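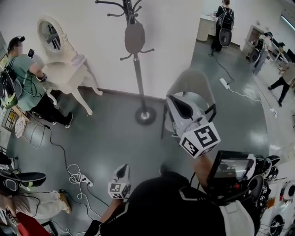 4 Freestanding pieces and the "dressing corner"

The earlier literature on small rooms, including our own Hedegaard report, makes a good deal of what it calls the dressing corner: a mirror, a surface at sitting height, a seat, and somewhere to hang clothes, placed near enough to each other that a person can get ready without crossing the room. The claim is that these pieces form a unit. People who own one of them tend to acquire the others, the argument goes, and once acquired they are kept together through moves and rearrangements. We were asked to test this against the Otdale rooms, and we doubt that it holds in the form usually given.

The first difficulty is with the coding. In the Merelholm scheme, a room scores as having a dressing corner if all the pieces are present. Distance between them is recorded but plays no part in the score. Figure 2 shows a room that passes easily. There is a white vanity table with curved cabriole legs and an oval mirror in a carved frame standing on top of it. There is a black metal coat rack with curling hooks and a round weighted base, near the wall. There is a gray upholstered chair on a black metal frame. A coder working from the sheet ticks every box and moves on.

We are less sure what has been found. The chair stands to the right of the coat rack, while the vanity is over on the left side of the room. On style alone the chair is an odd partner for the table: one is ornate and white, the other plain, thin-legged, and black and gray. If anything in the room matches the chair it is the coat rack, and then only in the color of the metal. None of this proves that the chair is never used at the vanity. A chair can be carried across a floor in a few seconds. But the scheme treats its presence as evidence of a seat for dressing, and in a room like this one it could as well be a spare, a visitor's seat, or a place to drop a coat that did not make it to the rack.

4.1 What counts as a surface in use

The second difficulty concerns the tabletop. Vanity tables were the piece our coders disagreed on most. The Merelholm sheet asks whether the top is "in use for grooming," to be judged from the objects on it. Brushes, bottles and jars count toward a yes. Textiles are to be ignored, on the reasoning that cloths and towels end up everywhere.

We think this rule is too strict in one way and too loose in another. A folded pale cloth lies on the vanity in Figure 2. It may be a cover, a towel, or something that was put down there on the way to somewhere else – the sheet gives a coder no means of telling these apart, and neither does the photograph. To ignore it is to say that the one object most clearly resting on the surface carries no information. To count it would be to let any flat top near a mirror score as a grooming place. We asked the coders to record cloths in a separate column, with a note on whether they were folded. Agreement improved a little. Whether the column measures anything we would want to know is a separate question, and we have not answered it.

Mirrors raise a related point. A mirror set on top of the table, as in the figure, gives a sitting person a view of the face and shoulders, and it also throws back whatever is opposite. The glass in Figure 2 reflects a dark doorway and part of the room. Writers on small rooms like to say that a mirror is placed "for light." Perhaps it is, sometimes. In the Otdale set we could find no steady link between the position of the mirror and the position of the nearest window, and we suspect that most mirrors of this kind go wherever the table fits.

4.2 The coat rack problem

Coat racks are treated in the scheme as bedroom or hallway pieces, depending on the room label supplied by the household. We see no good ground for letting the label decide. A rack with a weighted base can stand anywhere on a hard floor, and its base is the reason many households gave for choosing one over wall hooks: it needs no drilling and it can be moved when the room is needed for something else. The rack in the figure has hooks at the top and again midway down, so it could take long and short garments together. Apart from a dark oval item on the pole, we would not want to say how it is used.

This matters for the totals. Of the 200 rooms coded under the Merelholm scheme, 50 were scored as having a dressing corner. When we required the seat to be within arm's reach of the vanity, the number fell to about half. Removing the household's own label from the coat rack rule pushed it up again, though by less. A finding that moves this far under small changes to the sheet should not be leaned on, and we would be wary of the stronger statements in the Silis study, which used the same definition on a smaller set and reported the corner as a settled habit.

4.3 A weaker claim

Some of the original idea survives. Vanity tables and freestanding mirrors do turn up together often, which is hardly surprising when many are sold as pairs. Chairs turn up in almost every room, with or without a vanity, so their presence beside one says little. Coat racks fall somewhere in between. We therefore report the pieces separately in Section 5 and use "dressing corner" only where the distance rule is also met. Readers who prefer the older definition can rebuild it from the columns in the appendix, cloths included.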